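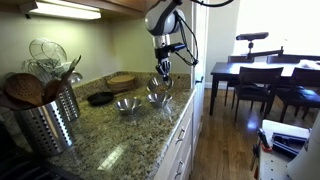

Kitchen bench notebook, Saturday, July

Started 9.15. Purpose: settle the layout of the granite run under the wall cupboard before the dry goods trials, and get a set of weights down so that whoever preps next does not have to start again.

Utensils

Both perforated steel holders stay on the left. The larger one goes at the front with the wooden spoons, the slotted one included. Wire tools go in the holder behind: mesh strainer, whisks, anything with a long silver handle. Tried the two holders the other way round last week and kept catching the strainer on the spoons when lifting it out. Current order is better. Leave it.

The holders drain through the sides, so they must not go back on the granite straight from the sink. Stand them on the rack first. There was a ring of limescale under the larger one when I moved it this morning. Came off with a damp cloth and a little white vinegar on the cloth only. Do not pour vinegar on the stone, the sealant will not stand it for long. Wiped over with plain water afterwards and dried.

Boards

Round wooden ones stacked flat against the back wall. Oiled the top one with Brotar board oil, thin coat, left 20 minutes, wiped off. The others can wait until next month. If they are washed they go on edge to dry and are only stacked again the next day. One of the old set cupped badly after being stacked damp and went in the bin.

Small black round dish stays at the left of the front bowl. It is for odds and ends: husks, grit, anything picked out of the grain. Empty it before weighing anything else.

Bowls

Three stainless bowls in use. Weighed the wide shallow one empty on the Maes scale: 494 g, repeated twice, same reading. Have written this on tape on the cupboard door. The scale was zeroed on the table and not on the granite. The granite has a slight fall towards the front and the reading wanders by a gram or two there.

Dry goods

Batch from Skuslow, opened today. Bag as received, unopened: 1522 g on our scale. Took out 637 g for the first soak and put the rest back in the tin with the batch slip. Remainder not yet reweighed, do this before closing the tin for good.

Sieved the 637 g in three goes through the mesh strainer. Larger lots ride up the side and spill. Very little dust came through. A few dark husks, picked out by hand. No stones found. The last batch had two, so keep checking.

Soak: 200 g portion, cold tap water to two fingers above the grain, covered with a plate, on the shelf in the fridge from 10.40. Second 200 g portion same treatment but with water from the kettle, let stand until it could be touched comfortably, covered, left out on the side. Compare both at 14.40. What is left of the sieved lot is the dry control and any spare for toasting.

14.40. Cold soak: grain still firm in the middle when cut, water cloudy. Warm soak: soft through, a few split. Drained both through the strainer, rinsed once. Warm one is closer to what we want for the flat loaf. Cold one would probably get there overnight. Put it back with fresh water to find out.

Did not weigh after draining. Should have. Do it next time, five minutes in the strainer and then on the scale, otherwise the figures cannot be compared.

Light

Under-cupboard lamp is good enough for picking over grain at the back of the counter. Shiny bowls throw it back in the eyes if they are near the edge. Matt tray would help for sorting. There is one in with the Prekosus baking tins, check it for rust first.

Drawers

Tea towels in the upper drawer of the white unit, scale and spare tape in the lower. The lower one sticks in wet weather. Runner screws tightened, slightly better, not cured. Candle wax on the runners is the next thing to try.

To do

Reweigh remainder, Skuslow tin
Check cold soak Sunday morning
Wax on lower drawer runners
Find matt tray
Weigh the two other bowls empty and add to the tape
More board oil, bottle is nearly out

Counter wiped, bowls washed and dried, lamp off 16.10.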